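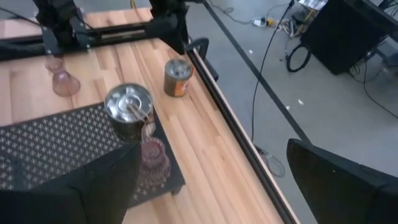
Small Risers and Perforated Shelves: Care and Arrangement

Iltdale Household Advisory Service
Revised July 18, 2018

A low metal riser gives a countertop or worktable a second level. The following guidance applies to risers with a punched or perforated top, which are used in kitchens for cans, cups, glassware and canisters.

Clearing the surface

Remove all items before cleaning. Cans and glasses should be set down well apart, with glass kept away from the edge of the table. Wash the perforated top with warm water and a little dish soap, using a soft brush to reach into the openings. Dry both sides with a cloth. Wooden tabletops should be wiped along the grain and left uncovered for 52 minutes before the riser is put back.

Opened cans should not be stored on the riser. Transfer the contents to a covered container and refrigerate. Pull tabs and lids have sharp edges and must be kept out of the reach of children.

Checking the frame

Once the riser is empty, look at it from the level of the table. Both foot rails should lie flat. If the frame rocks, place a thin felt pad under the raised end. Screw holes in the feet may be used where a permanent position is wanted, but only on a surface the household owns.

Scented candles and their containers are best kept on the table beside the riser - never lit beneath it. Musk and sandalwood are strong scents and can settle in tea, flour and dry cereal stored nearby. 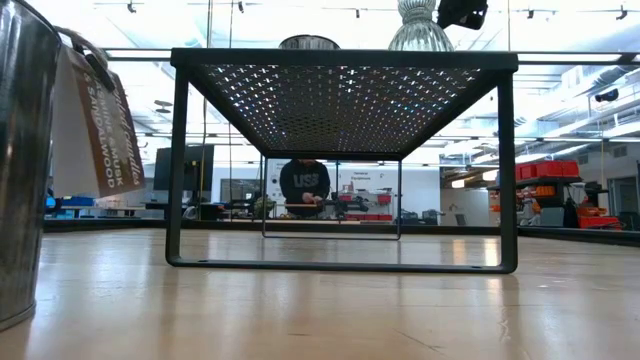
Placing canisters

Large clear canisters belong on top, where the contents can be checked without lifting them. Set the heaviest first, over the legs where possible. Leave a finger's width between neighbors so that each lid can be removed without disturbing the next.

Canister walls become smeared with handling. Wipe them with a damp cloth, then a dry one, before refilling. Labels should face the front. Shorter items may stand behind the row, provided they are not needed daily.

Full canisters should be moved one at a time, with a hand under the base.

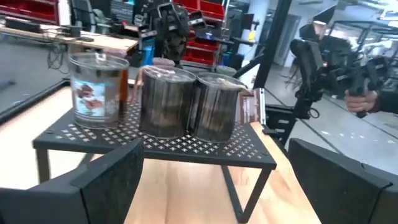

Sepehr Azimi writes that he keeps flour and rice at the two ends of his shelf and lighter goods in the middle, and that the top has stayed level since December. He asks whether shelf liner may be laid over the openings. Liner is acceptable if it is lifted and dried each week - crumbs and moisture collect underneath.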